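How to run a bin-picking demo at an open day

By Thulani Maluleke, Masilela workshop, Loldale
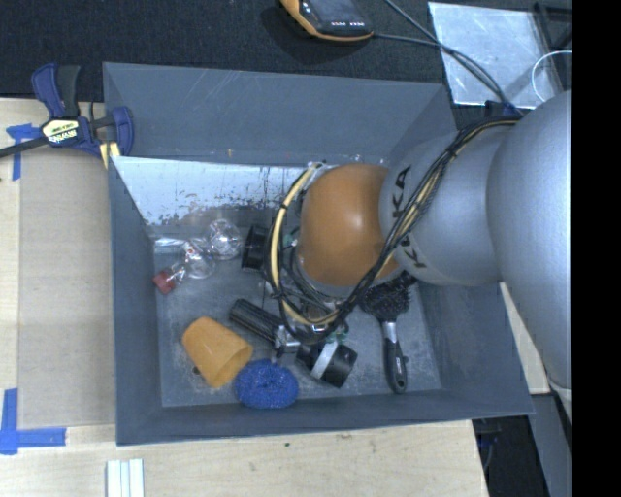 We open the workshop to visitors every November, and the arm and its bin get the longest line. This page is for whoever runs that station next. It assumes you have been trained on the arm and can start and stop it on your own.

Before the doors open

Clamp the bin to the table. A bin that slides half an inch will throw off the grasps near the walls, and visitors like to lean on things. We use an ordinary bar clamp on one corner. Put it on the side away from the arm and run the arm slowly past it once before you load anything.

Check the cables at the wrist. Turn the last joint to both ends of its range and watch the loop. It should bend freely and not catch on the gripper. If a tie has slipped, replace it now.

Set the speed limit to 400 mm per second. The arm can go faster, but people can't follow what it is doing and the ones in front start stepping back.

Lay the floor tape 3 feet out from the table. Keep the stop button on your side, where you can reach it without looking.

Loading the bin

Use household things that people know by name. A cup, a hairbrush and a scrubbing pad get a better reaction than machined blocks, and kids will shout out which one they want picked next. Mix hard and soft items.

Put in at least one clear plastic object. The Grurik camera software has trouble with clear plastic, and a missed pick gives you something to talk about. Let the arm try again by itself before you step in.

Don't line things up. Tip them in from a box and leave them where they fall. If something lands flat against a wall, you can nudge it out with the arm paused.

Leave out glass, anything with a blade, and anything a visitor hands you. Last year we said yes to a set of keys and spent a good part of the afternoon getting them out of the gripper.

Running a round

1. Say what is going to happen, in one or two sentences.
2. Ask everyone to stand behind the tape. Wait until they do.
3. Start the program and keep quiet for the first pick. People want to watch.
4. Explain the second pick as it happens: the camera looks, the software chooses a spot, the arm goes in from above.
5. Pause the arm fully before you take questions.
6. Tip the objects back in and start over.

Three picks is enough for one group. At the last open day we ran 84 picks before lunch and the fingertip pads needed changing. Spares are in the Hallance drawer, along with the small hex key.

If the arm stops on its own

It has most likely touched the bin wall. Tell the group it has stopped for safety, clear the fault on the pendant, and back the arm straight up before moving it sideways. Do not reach into the bin until the pendant shows the drives are off - this goes for you as well as the visitors.

Closing up

Park the arm, empty the bin and wipe out the dust. Leave the clamp on. Write the pick count and any faults in the station notebook.

Page last changed December 28, 2025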